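Film club news: the new season at Onstead

The spring programme at the Clamell cinema in Onstead starts in March and runs until the clocks have been forward a good few weeks. Screenings are at 7.30 pm as before, with doors at 7. The bar opens with the doors and closes when the film begins, so please order early if you want something to take in.

We open with Stivo, the second feature from Renata Grabowska. It follows a ferry engineer who goes home to sell his mother's house and ends up staying the winter. The film runs a little over two hours and is in Polish with English subtitles. Members who saw her first film with us will find this one slower, with much less music. Renata has agreed to record a short introduction, which we will show before the main feature.

The print situation has changed. Until last year we could book most older titles on 35mm, but the distributor we used has stopped lending to clubs of our size. Two of the films in this season will now be shown digitally, including the Jakubowski restoration. The restored version is 3 minutes longer than the one we showed before — the missing part is a conversation on the station platform near the end.
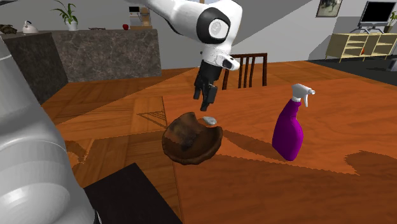 Membership stands at 587, and the main screen has 200 seats, so popular nights do fill up. Booking opens to members a week before it opens to everyone else. You can reserve two seats per membership card, either online or at the box office between noon and 5 pm. If you can't come, please release your seats by lunchtime on the day. We had a waiting list for both of the last two films in the autumn and still started with gaps in the middle rows.

Edmund Kozłowski is taking over the programme notes. He would like to hear from anyone willing to write a page on a film they know well. Notes should be around 200 words and should not give away the ending. Leave your name at the box office, or reply to this newsletter and it will be passed on.

The side entrance is still closed while the steps are repaired. Please use the front doors on the High Street. Step-free access is through the café, and staff will open the inner door for you if you ring the bell.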